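Speaker notes - "Which gripper, which camera? What we learned by doing it the slow way"
Josée Bélanger, Silau
Online meet-up, 20 July 2020

Opening (keep it relaxed, wait for people to find their mute buttons)

Hello everyone, and thank you so much for having me. Thank you to Mohsin Arain for the invitation and for being so patient with my many emails about screen sharing. I was meant to be doing this in a proper hall with proper coffee, but my kitchen will do, and if you hear a kettle it's only my son.

Say who I am. I've been at Silau for a good while now, mostly on the handling side, so grasping and placing and putting things down without a bang. Before that I repaired sewing machines, and I still think a sewing machine is a better teacher of mechanics than most courses (don't get stuck on this, I always do).

Say what the talk is. We had a small project with Plillstead, who needed a way to pick up awkward single items and put them back down in a sensible place. No two items are the same shape. They asked us a simple question - which gripper should we buy, and where should the camera go? - and I said, rather cheerfully, that we'd have an answer for them by the end of June. I'll come back to how that went.

Part one: what we compared

Three sets of fingers on the same arm. The narrow pair, the broad pair with the padded faces, and the pair Clifford Fehr drew up one evening, which have a notch in them and which everybody calls the Cliffords. He has asked me to stop. He's on the call, so give him a wave.

Two ideas for the camera. One looks at the table from the side and stays where it is. The other travels with the hand and looks past the fingers at whatever they're going towards. We also ran a third arrangement that used both together, and I'll say now that it was the one I least wanted to win, as it's the most cabling.

And two controllers. The first plans the whole movement, commits to it and goes. The second keeps correcting itself on the way down. Océane Gauthier wrote nearly all of the second one, and she'll be answering the hard questions at the end while I nod.

We did the comparison in simulation first. I know some of you feel strongly about that, and I used to be quite sniffy about it myself. But a simulated table can be reset in a blink, and you can change the fingers without hunting for the right hex key. We ran 600 attempts for each pairing of fingers and camera before we let ourselves look at any averages. That was Seema Pathak's rule and she was very firm about it. I peeked once and she knew straight away.

(Pause. Sip of water. Check the chat.)

Part two: choosing the things to pick up

People always ask about this, so give it a good five minutes.

We wanted items that would annoy a gripper in different ways. Something boxy with bits sticking out, so that there's a good place to hold it and several bad ones. Something lumpy with no flat sides at all. And something long and thin, which sounds easy until you try to close two fingers on it squarely and find you're a few degrees out.

We kept the number on the table small. Early on we had crowded tables, and when a grasp went wrong we couldn't tell whether the fingers were at fault or whether they'd nudged a neighbour on the way in. Mohsin, I think it was you who said a crowded table is a different experiment, and you were quite right, and I should have listened sooner. Do let me know if you ever ran the crowded version at Boychuk, I'd love to see it.

The lighting and the wall patterns we changed as we went along. Plain walls had made the side view look much cleverer than it was. Once there were dark patches all over the background, it began to muddle the dark parts of an object with whatever was behind them, and its scores came down to something I could believe.

Part three: the results, such as they are

Go slowly here, there are a lot of numbers and people are writing them down.

Fixed side camera with the narrow fingers: 355 good grasps out of the 600. Hand camera, same fingers, same controller: 459. I was surprised by the size of that gap. I'd expected the hand camera to help with the last few centimetres and to be fairly hopeless before that, and it was a good deal steadier than I'd given it credit for.

Both cameras together did better again with the thin items, but made hardly any difference with the boxy ones. So if you only ever handle boxes, save yourself the cable.

The broad padded fingers were lovely on the lumpy things and poor on anything thin. They'd come down either side of it and there simply wasn't room to close without touching the table. The Cliffords were the opposite. That notch holds a thin item beautifully, provided you arrive straight, and if you don't arrive straight it's no help at all.

As for controllers, the self-correcting one was slower, by enough that Plillstead noticed and asked. It also gave us only 33 outright collisions with the table over the whole comparison, and I stopped wincing when I watched the replays. I'd take slower.

(Next slides. Let people look, don't talk over them straight away.)

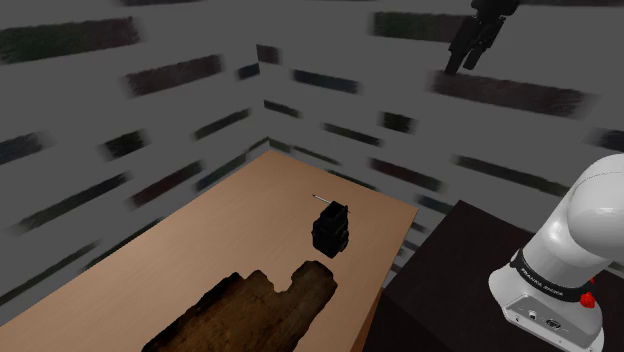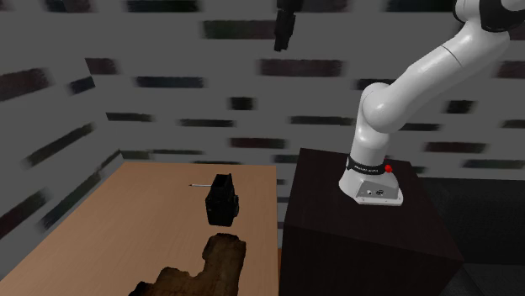

Two from the side, one past the fingers

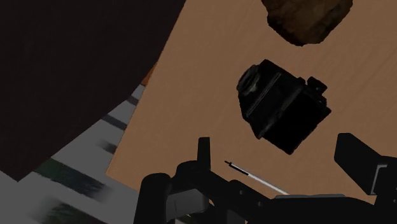

Part four: what we told Plillstead

We told them to buy the plain narrow fingers, put their first camera on the hand, and spend what was left on a quick-change mount so that they could swap to the padded pair for the lumpy work. They were a little disappointed, I think. They'd hoped for one gripper to do everything, and so had I.

On the end of June: we were late. The calibration between the hand camera and the arm ate a fortnight. If anybody here is setting one up, please write down which way round your axes are, on paper, and stick it where you can see it. Océane found a sign error of mine that had been sitting there for days, and she was very kind about it.

Mention what's next. We're moving to the real arm as soon as we can all be in the building together. I expect the padded fingers to do rather worse there, as our simulated pads are more generous with their friction than anything you can buy. Seema disagrees, and there's a cake riding on it.

A word about cost, if there's time. Seema's sister works at Sinurance and very kindly talked us through what an insurer likes to see before an arm works near people. It changed our minds about a couple of the mounts. Happy to share my notes from that, they're only two pages and most of the second is a drawing.

Questions

If it's quiet, ask Clifford to explain the notch. If it's still quiet, ask who has used suction on rough surfaces, as I'd like to know myself.

Likely one: "Why not a hand with more fingers?" Price, mainly, and we only had the budget to do two fingers properly.

Likely one: "Can we have the settings files?" Yes, write to me and I'll send them, but give me until next week as the folder needs a tidy.

Thank Mohsin again. Remember to stop sharing the screen before opening my email.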